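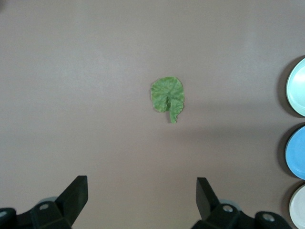 ハーブ部会から(取り急ぎ)

4月の苗交換会、会場はBukeroの裏の集会室に決まりました。13時から。去年と部屋が違うので注意。駐車場は使えません、自転車は入口の左側に。

今年はミント類が多すぎ。すでに申し込みの半分以上がミント。できれば別のものを。レモンバーム、チャイブ、しそ、三つ葉あたり歓迎。ゼラニウム系の挿し穂も足りてません。ミントしかない人は鉢のまま持ってきてください、地植え用に根だけ渡すのは禁止。去年それでSutherland通りの花壇が大変なことになり、まだ抜いてます。

苗には名札を必ず。品種名がわからなければ「不明」でいいです。あと育てた場所(室内/ベランダ/畑)。アブラムシのついた株は持ち込まないこと。葉の裏、ちゃんと見てくださいね。前日の夜に水やり、当日の朝はやらない。袋の底が抜けます。

土の共同購入の件。Stonlowの培養土、一袋600円前後になりそう。前回より少し高いです。赤玉は今回なし。希望者はイブラヒム・エクポさんまで、月末しめきり。お金は受け取りの時に。おつりのないようにお願いしまます。

挿し木の講習はリエット・チザムさん。交換会のあと、同じ部屋で二時間くらい見ておいてください。はさみ持参、消毒用のアルコールはこちらで用意します。清潔な小さいポットも二つずつ。やることは去年とだいたい同じで、節の下で切る、下の葉を落とす、水に挿すか土に挿すかはお好みで。発根剤の話も少しするそうです。去年うまくいかなかった人、枯れた枝でもいいので持ってきて、とのこと。見れば原因がわかる場合もあるらしい。

ク・ボンナムさんから質問が来てました。「バジルはもう外に出していいか」。まだ早いです。夜が冷えるうちは室内で。昼だけ外に出して慣らすのはOK。しまい忘れると一晩でだめになるので、うちは玄関に置いてます。パクチーは直まきでもう大丈夫。植え替えを嫌うので最初から深い鉢に。

貸し出し中の噴霧器、まだ一台戻ってません。心当たりの方はペトレンコさんに電話を。怒ってませんので。

種の箱はAltoの棚に移動しました。使ったらふたを閉めて、ノートに記入。古い種は捨てずに「発芽試験」の封筒へ。フランシーヌさんがまとめて試してくれてます、結果は次号にのせる予定(紙面が余れば)。

お茶当番の表、まだ空きあり。集会室の入口に貼ってあるので名前を書いてってください。コップは各自で。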